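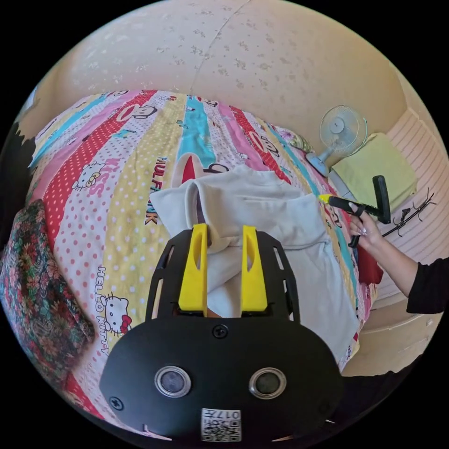

4. Folding on the bed

4.1 Before you start

Most folding guides assume you own a long, clear table. Most households have a bed. The Trorkeo insert assumes a table too, and its drawings show a shirt lying on a surface as flat as glass. A mattress gives under your hands, a bedspread slides, and a sleeve you smoothed a minute ago creeps back. The steps in this section are written for the bed.

You will need:

The bed, made, with the bedspread pulled tight
The garments to be folded, fully dry
The Trorkeo folding card (optional, see 4.5)
A basket or an empty drawer for finished pieces

Note: Move any folded quilt or spare blanket to one side before you begin. It can stay on the bed if it leaves you an open space wider than the widest garment with its sleeves out.

4.2 Preparing the surface

1. Pull the bedspread toward you from the near edge until the wrinkles run out. Tuck the edge under the mattress if it will reach.

2. Look at the pattern. If the bedspread has stripes, use one as your straight line. Diagonal stripes work as well as any others, provided you line the garment up with the stripe and ignore the edge of the bed. A busy print full of cartoon faces and lettering is harder on the eyes, but a plain white garment shows up well against it.

3. Check the space for small items. Socks and other little things work their way under larger pieces and get folded in with them. Lift the garment by the shoulders, look underneath, and put whatever you find in its own pile.

4. Switch off any fan pointed at the bed. The insert says a low setting "helps fabric relax." I have tried it on two settings and saw light sleeves lift and nothing relax.

CAUTION: Do not use a bed as an ironing surface. Bedding and mattress materials can scorch or catch fire. If a piece needs pressing, take it to an ironing board and fold it afterward.

4.3 Folding a hooded garment

Hoods are where most methods fall apart. The Bemberg method, which gets passed around a good deal, has you roll the whole garment and stuff it into its own hood. It makes a neat bundle and a very wrinkled sweatshirt. Use it for a suitcase if you must. For a drawer, do the following.

1. Pick up the crumpled garment by both shoulder seams and give it one firm shake. More shaking adds nothing.

2. Lay it face down with the hood pointing away from you. If there is a zipper, close it first.

3. Flatten the hood. Find its center seam, if it has one, and press the two halves together so the hood lies as a single layer of doubled cloth.

4. Fold the hood down onto the back. Its tip should land between the shoulders. If it lands lower, leave it.

5. Straighten both sleeves out to the sides. Run your palm from shoulder to cuff.

6. Fold the right side in to the middle, then bring the sleeve down so it lies along the body. Repeat on the left.

7. Fold the bottom hem up to the halfway point, and fold once more to cover the hood.

8. Turn the bundle over and press out the air with both forearms. Hands alone leave dents on a soft mattress.

Note: On a soft bed, steps 6 and 7 go better if you kneel on the floor and work at mattress height. Leaning over tilts the mattress and everything slides toward you.

4.4 If it will not stay folded

The bundle opens by itself. The fabric is too thick for the second fold in step 7. Fold once and stand the piece on its edge in the drawer.

One side is longer. You lined it up with the edge of the bed after all. Go back to 4.2, step 2.

There is a lump in the middle. Usually the hood, sometimes a drawstring knot. Lay the drawstring flat inside the hood before step 4.

The garment feels cool or heavy at the seams. It may still be damp. Hang it up again. Damp cotton put away on Sunday smells like it by the middle of the week.

4.5 The folding card

The card supplied in the box is a sheet of stiff plastic, 42 cm long, meant to sit on the back of the garment while you fold around it. On a table it is fairly good. On a bed it sinks at one end and the finished stack leans.

The insert also promises that the card will survive 800 folds. I can't say how that was tested, and mine had a white crease line well before then. If yours cracks, stop using it, because the edge can snag knitwear. A piece of clean cardboard does the same job. The Brulby card is thicker and holds up better, though it costs more than a cut-up box and I would not buy one for this alone.

4.6 Clearing the bed

1. Move finished pieces to the drawer as you go. Stacks left on a mattress tip over when you reach past them.

2. Return single socks and small items to the laundry pile until the partner turns up.

3. Untuck the bedspread, smooth it, and put the folded quilt back where you keep it.

For drawers and shelves, continue to section 5.

Text of this section: Rasmus Jankauskaitė. Revised in November.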